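Trutberg Youth Cricket Programme
Progress report to the Atallah Fund, second period
Prepared by Suha Yammine, programme coordinator

1. Summary

In this period we moved from the indoor hall to the outdoor ground, as it was written in the plan. We have now 396 registered players in the under-11 and under-13 groups, and 26 school teams are taking part in the league. Three schools left after January, two of them for lack of a teacher who could travel with the children. We remain inside the budget, except for transport, which I explain in section 4.

2. Coaching

Oluwatosin Ogbonna has continued as head coach. He changed the order of the sessions, so that fielding comes first and batting last. The children complained at the beginning, but attendance at the full session is better, as fewer of them leave after they have had their turn with the bat.

Eight assistant coaches have finished the basic course. Their practical assessment was done at the Prodon ground under Normand Leclerc, who was satisfied with the bowling part and less satisfied with the safety part. He asked that we repeat the module on helmets and distance in the nets. This is planned for the next period and does not need extra money. 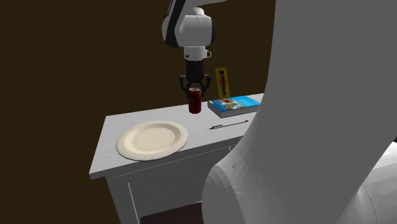 3. Girls' section

The girls' section was our weakest point in the first report. We have since opened a separate evening session at 5.30 p.m., led by Suha Hourani, and the group is now big enough to play matches among themselves. They lost all their games against the Iso club, but the last one was close – it was decided in the final over.

Some parents still prefer that the girls train nearer to home. We are speaking with two schools about the use of their yards, although the surface in one of them is too rough for a hard ball.

4. Spending

Equipment and ground hire are as foreseen. Transport is over the planned amount, as the bus company raised its price when the contract was renewed. Alcides Grajales has asked for offers from other companies and we have received one so far. We request your permission to move the unused part of the printing line to transport.

5. Next period

The league finals will be played at Prodon. Before that we must replace the matting on the second pitch, repeat the safety module and agree the umpires' list with the schools. The player survey is translated and will be given out at the semi-finals. I will send the detailed accounts separately, together with the signed attendance sheets.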